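Budget for the bracket first

Posted 2020-06-27

Every December, when the shop owners I know sit down to plan the next year's spending, the same thing happens with robots. Somebody opens a spreadsheet, types the price of the arm in the top row, whistles, and then fills in whatever is left over underneath. I have done it myself, more than once, and I would love to talk you out of it.

When we planned our first cell at Gusham, the arm got three meetings and the mounting hardware got one line. We wrote down $300 for it and moved on to lunch. By the time the pin handling worked the way we wanted, we had paid for 20 versions of one small plate – drilled, slotted, redrawn, drilled again – and I have stopped being embarrassed about that, because every shop I've compared notes with has a drawer just like ours.

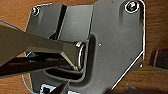

Gripper fingers at the pin, with the plate screwed down to the wood.

A job like this one comes down to a slot, a pin and two fingers that have to meet in the right spot. The dealer's brochure will tell you plenty about reach and payload, and I'm glad it does, but your money and your patience will go into that slot. Hanine quoted us 306 hours of setup for the second cell and I thought they were padding it. I was wrong, and I've since told them so over a very nice dinner!

So my advice, for whatever it's worth from someone who still buys too many clamps, is to turn the spreadsheet upside down. Start with plates, fingers, cables and screws. Then put in the hours of the people who will fuss over them, and be generous. Put the arm in last.
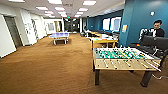
And please, while you're at it, plan for floor space and for chairs. Vrettos once asked us to price a cell into 400 square feet, and on paper it fit beautifully, as long as no human being ever needed to sit down beside it with a laptop. Folks working on a fussy job need elbow room and a place to wander off to when the thing won't seat. Trilow gave theirs a whole extra bay, and I teased them for it at the time. I'd sign off on that bay today, and I'd do it before I looked at a single arm.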